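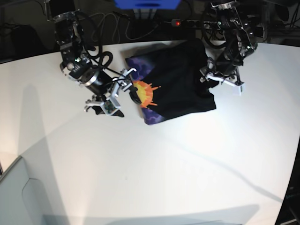 **yogesh_prajapati** · Mon 2 March

Okay, laundry people, I need opinions. I have 33 black graphic tees (band shirts, space stuff, a few from a tiny print shop called Granum) and I can't settle on a way to fold them. If I fold in thirds, every single one looks the same in the drawer, just a row of black edges. The one on the white table is my favorite, with the orange and yellow sun and the purple clouds, and I'd love to be able to spot that sun without digging through everything! Do you fold with the print out? Roll them? My drawer is 4 inches deep, so no tall stacks.

**mounirb**

Print out, always. Lay it face down, sleeves in, fold the sides to the middle, then bottom up to the collar and once more. Stand it on its edge and you get a strip of the design on top.

**irkar_laundry**

Gonna disagree with mounirb. Folding with the print out means the ink rubs on the shirt next to it every time you pull one. I had a big sun-type print crack right across the middle after a couple of years of that. Inside out, loosely rolled.

**mounirb**

Mine have been rubbing since college and they're fine lol. I think your dryer did that.

**irkar_laundry**

I hang dry!!

**onano77**

How are you supposed to find anything if they're all inside out, though? 33 black rolls sounds worse than what he has now.

**irkar_laundry**

Masking tape on the front of the drawer. One row for bands, one for everything else. Not pretty, I know.

**yogesh_prajapati**

Tape is a no from me, sorry. I tried mounirb's fold on 2 of them just now and the thicker one pops open. Is there a trick for heavy cotton?

**mounirb**

Flatten it with your hands before the last fold, and pack the row tighter. A bookend works if the drawer isn't full.

**yogesh_prajapati**

Got a bookend. Will redo the whole drawer this weekend, and the Granum ones are going in front.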